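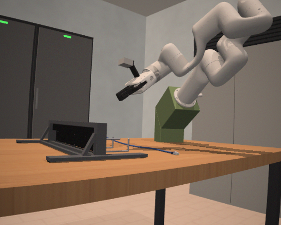
The bench in the simulator, with the arm above the table and the blue cable lying free.

Run 297 failed the same way as run 296. The arm came down over the plug, closed on it, lifted, and turned toward the enclosure. Halfway there the cable went tight in the solver and the plug jumped out of the fingers.

Inês Rocha stopped the clock and scrolled back through the log. The planner had reported success at every step. It planned for the arm and the plug. As far as it knew, the cable was decoration.

It was ten past six in November and the windows at Somthorpe were black. Arruda had gone home at five and left a note in the tracker: "Cable stiffness looks fine to me. Try the grasp offset again?" She had tried the grasp offset 25 times.

She opened the cable model. Somebody at Skunine had written it two years ago, a chain of short capsules with a bend limit on each joint. The bend limit was fine. The damping was fine. She turned on the contact view and stepped forward slowly, one tick at a time, with her chin on her hand.

At tick 976 a contact marker came on by the pedestal. The cable had swung in against the green base and caught on the corner. She had watched the playback all afternoon from the other side of the table, where the pedestal hid it.

"Oh, come on," she said to the monitor.

She could move the pedestal. It was one line in the scene file. But the pedestal at the Ukberg site was bolted down, and the scene had been measured from it.

So she wrote a cost term instead. It took the cable's points from the simulator and charged the planner for any path that pulled them within two inches of the base. It was ugly and it made planning slow. She named it cable_keepout, left a comment for Arruda, and started run 298.

The arm went down. The fingers closed. This time it carried the plug out toward the front edge of the table first, a long way around, and the blue line followed it with slack to spare. Tick 976 went by. The plug reached the enclosure, missed the port by the width of a fingernail, and pushed against the panel until the force limit tripped at tick 3,462.

Inês wrote down the number. Then she took off her coat, which she had put on during the planning step, and opened the port alignment code.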